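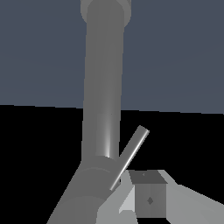 One student member wrote in the club's feedback book that the simulator had taught her more about joint limits in an evening than the textbook had in a term, and that she would still not trust it to pick up an egg. The remark represents fairly the range of opinion collected during the trial of Perwood, the robot arm simulation package which the Estarholm College Robotics Club used throughout the spring term. The present review sets out the findings of that trial for the benefit of other schools and colleges considering a purchase.

Perwood is published by Skoseck and supplied under an annual site licence. The club purchased the education edition, which covers 28 seats and includes the arm library, the scene editor and a scripting language named Ki. Installation was carried out on the existing machines in the computing laboratory, the oldest of which required a new graphics driver before the program would start. The installation guide does not mention this requirement, and the publisher is asked to correct the omission.

Work during the term centred on a single task, which will also form the club's entry for the regional schools' competition: a simulated arm must approach a small cube on a table, take hold of it and place it within a marked area. Entrants are judged on accuracy and on the number of commands used. The rendering in Perwood is plain. Arm, table and cube are shown in shades of grey, and the background is a flat slate blue. Members who were accustomed to commercial games expressed some disappointment on first opening the program. The plain style did allow the older machines to run the software at an acceptable speed, and complaints on this point ceased after the second session.

Camera placement is a more serious matter. Views may be fixed to the room or to the arm itself, and a view taken close to the arm can leave much of the picture filled by the link and its joint housing, with the cube small beside them. Several teams lost time through judging distances from such a view alone. It is recommended that beginners keep two views open from the outset. The program permits this, although the setting is found three menus deep and resets whenever a scene is reloaded.

The Ki language was well received. Commands are short and written in ordinary words, and a member with no previous experience of programming can move a joint within the first lesson. Error messages are less satisfactory. A missing bracket and an unreachable position produce the same notice, and on more than one occasion a team rewrote sound code when the fault lay in the target position. The manual, which runs to 71 pages, contains a useful chapter on reach and a very poor one on gripping. Friction values are listed without units.

Gripping is the weakest part of the package. In the default settings a cube may slide through a closed grip if the simulation step is too long. Shortening the step corrects the fault but slows the program considerably. The club's best entry to date completed the task in 2156 simulation steps, and was run at the shorter setting throughout. Teams should agree on one setting before comparing results. Failure to do so caused a dispute in May that occupied most of a meeting.

The club's previous teaching arm, a bench model bought in 1992, was used for comparison. It is slow and can be operated by only one team at a time, but it gives members a sense of weight and of mechanical play which Perwood does not attempt to convey. The club will retain it for introductory sessions.

Support from Skoseck was courteous. Enquiries sent by electronic mail were answered within two working days, with the exception of one concerning the export of scenes, which remains open.

Perwood is recommended for clubs with a full computing laboratory and a member of staff able to give time to the first few sessions. Smaller groups may find the site licence difficult to justify, and should ask the publisher for single-seat terms before ordering. The Estarholm club has renewed its licence for one further year and will review the matter again after the competition.

Estarholm College Robotics Club, May 24, 2018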